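Wekport Evening Programming Course – Planning Meeting
Minutes, April

Meeting opened at 6:30 p.m. Minutes of the last meeting were approved with one correction: the Python group moved to the small room, the Java group stayed where it was.

1. Enrollment
The beginner Python course has 65 sign-ups for 2 groups. A waiting list will be opened on the Nudgate page once both groups are confirmed.

2. Course material
The Tangen exercise set now has 292 exercises. Many of the older ones still use Python 2 print statements and fail on the first line. Agreed to fix the loops and lists chapters first – the rest can wait until summer. File handling moves from week three to week five.

3. Editor
Discussed whether learners should install an editor at home or use Rumard in the browser. Rumard logs people out after 14 minutes without typing, and work has been lost. Agreed: local install for the first session, Rumard as a fallback. The install sheet needs a page for Mac.

4. Any other business
Request for a short session on Git. Left open – to come back at the next meeting.

Actions
Print statements, chapters 3 and 4: Python tutors
Mac page: course office
Waiting list: course office

Closed at 7:45 p.m. 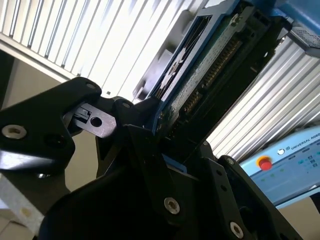

Hard disk drive held in a black gripper.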